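Undwood Course in Building Practice
Unit 3: Interior Doors

Students should read the chapter on hinges before the October session. A paneled door is made so that the panels can move slightly within their surround as humidity changes. Paint applied across the joint may crack in the first winter.

Hinge side and swing direction are recorded on the door schedule. Written work on this unit carries 16 points and must include one completed schedule.

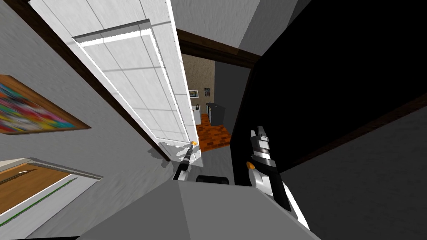
Veerle Vermeulen asks that swing be noted from the corridor side in every case, as two schedules last term mixed the conventions. Submissions that omit the viewing side will be returned for correction.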